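Ticket 2895: Display driver drops out after feature update, games fall back to 60 Hz
Product: Flivby Desktop Client
Status: Resolved
Priority: Normal

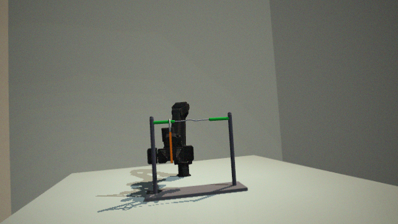 Reported Friday, first thing. After the latest Windows 11 feature update, the screen goes black for a second or two and comes back at 60 Hz. The monitor is set to 144. It happens in full-screen games and also in the Flivby client whenever a 3D preview is open. Auto HDR was on.

System
Kenus desktop, 16 GB memory, one monitor on DisplayPort. Windows 11, upgraded from Windows 10. No overclock. Client build 121.

Log

8:10 am. Event Viewer shows "Display driver stopped responding and has recovered" 14 times since the update. No entries of that kind before it.

8:25 am. Turned off Auto HDR under Settings, System, Display. Restarted. Black screen came back after 8 minutes with the preview open. Left Auto HDR off for the remaining tests.

8:50 am. Swapped the DisplayPort cable for a known good one from another machine. No change.

9:15 am. Checked the driver version in Device Manager. Windows Update had replaced the vendor driver with an older one. The install date matches the feature update.

9:30 am. Tried Roll Back Driver. Button is grayed out.

9:40 am. Downloaded the current driver from the card maker, disconnected the network cable, removed the old driver in safe mode and installed the new one. Restarted twice. Refresh rate stayed at 144.

10:20 am. Reconnected the network. Windows Update offered the older driver again. Hid it with the show or hide updates tool. Ran Check for updates and it did not come back.

11:05 am. Preview left open for about 40 minutes. No black screen, no new entries in Event Viewer. Turned Auto HDR back on and repeated with a full-screen game. Same result.

Reply from Flivby support, Flurnberg office
We have two other tickets with the same pattern, both on PCs upgraded from Windows 10. Client build 121 does not change display settings, so there is nothing to reinstall on our side. Please keep the older driver hidden. If the black screen returns, attach the system log and a dxdiag report to this ticket and set it back to Open.

Follow-up
No dropouts over the weekend. The second PC, at the Mac Carthaigh site, had the same old driver and got the same fix. OK to close.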